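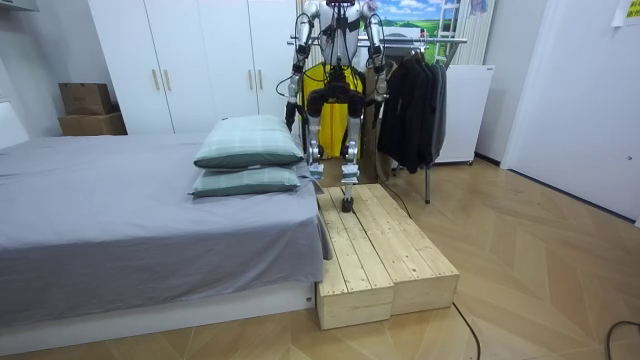

Prarnley Technical Institute
Robot Safety and Fault Analysis
Session 8 handout: Loss of grip during two-handed garment handling

Students should read this handout before the session and bring a copy. The timing table issued with Session 7 will be needed again.

1. Background

The case concerns a stop fault recorded in September on a humanoid robot in the Gridside domestic test room. The task was to take hold of a shirt on a hanger, raise it clear of the bed with both hands, and carry it to a clothes rack. The robot ran under the Callomel motion controller, version as supplied, with the grip monitor enabled and the walking functions locked out until the garment was secure.

The task is harder than it looks on paper. A hanger is stiff and a shirt is loose, and the robot must hold both. If the fingers close on cloth alone, the finger sensors report contact and the controller treats the object as held. The hanger is then free to turn or slide inside the garment when the arm moves.

2. Sequence of the fault

The following sequence was taken from the controller log. Times are counted from the moment the left hand reported contact.

Step 1. The left hand closed at the shoulder of the garment. Contact was reported on both fingers and the grip monitor changed from "open" to "held."

Step 2. The right hand closed on the hanger. The controller now assumed that both hands were attached to one rigid object.
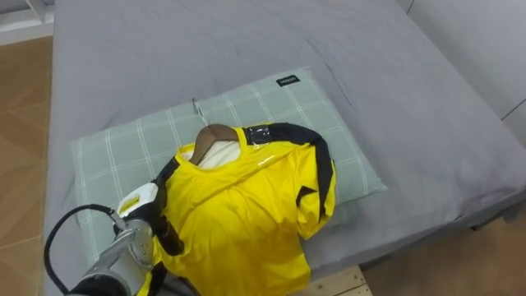 Step 3. The arms began the lift together. The left fingers had closed on fabric only, and the hanger began to rotate about the right hand. The force reading at the left wrist fell, although the finger contact reading stayed steady.

Step 4. The controller read the falling wrist force as a position error and drove the left arm outward to correct it. The fabric pulled tight and the force rose sharply.

Step 5. A protective stop was issued. Both arms held position. The left fingers stayed closed, as they are set to do after any stop, and the fabric remained under tension until an operator released it by hand.

The stop was issued 1,415 milliseconds after the first abnormal force reading. Of that time, 899 milliseconds were used by the smoothing filter on the wrist sensor. The remainder was spent in the correction described in Step 4. No person was hurt and the arms were not damaged. The event was classed as a reportable fault on account of the delay.

3. Causes

The review carried out by the Atanasov safety group identified one direct cause and two contributing causes.

Direct cause: the grip monitor accepted finger contact as proof that the hanger was held. It made no check on the stiffness of what was between the fingers.

Contributing cause: the wrist force filter had been set for slow, heavy loads in an earlier project and was never changed. A light garment produces small forces, and the filter flattened the early warning.

Contributing cause: the position correction was allowed to act during the lift without an upper limit on travel. A limit existed in the settings file but had been switched off for calibration.

The log for the shift holds 1,786 entries. The low-force warning appears in it before the stop, at the lowest display level, which the operator's screen was set to hide. Students should consider who ought to have the authority to change a display level during a test — and who should be told when it is changed. 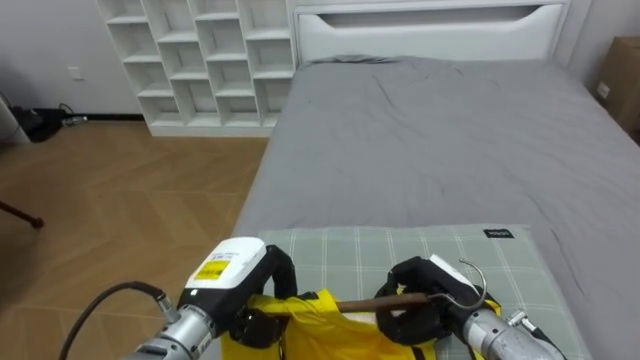
Why did the robot not simply open its hands when the force rose?
Opening the hands is treated as a release of the load, and the controller permits a release only when it is commanded. The rule protects people from dropped objects. With a light garment the risk from dropping is very low, and a task-specific rule would have been acceptable. The review recommended one, subject to a separate risk assessment.

4. Operator conduct after a stop

The operator's response was judged correct in most respects. The following procedure applies to all two-handed tasks in the test room and will be examined in the practical.

a. Leave the arms in the held position. Do not press resume.

b. Confirm on the controller screen that the stop is active for both arms and for the legs. A stop shown for one arm only is to be treated as no stop at all.

c. Check the position of the feet before approaching. If one foot is raised on a step or platform, secure the robot against a fall first.

d. Look along the full length of each arm cable for a loop that could catch on furniture or on the operator's clothing.

e. Approach from the side, keeping hands out of the space between the two grippers. Stored tension in cloth can move an object quickly when one side is let go. A metal hanger hook is a particular hazard to the eyes, and eye protection is required.

f. Release one hand at a time by command. Manual release is permitted only if the command fails, and must be written in the log.

In the September event, item (d) was left out and item (f) was recorded the following morning. Both points were raised with the operating team. 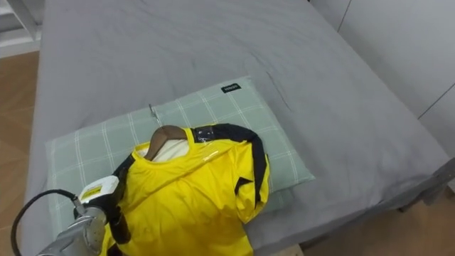

5. Corrective measures

The grip monitor now requires a short test pull before any lift. The hand moves a small distance and the wrist force is compared with the value expected for a hanger. If the values do not agree, the lift is refused and the operator is asked to reposition the hand.

The correction limit has been restored and can no longer be switched off from the settings file. The low-force warning has been moved to the highest display level.

The filter setting is still under review. A faster filter gives an earlier stop but also more false stops.

6. Preparation for the session

Write one page on the filter setting, stating which option you would approve and what evidence you would ask for first. Refer to the log times in Section 2.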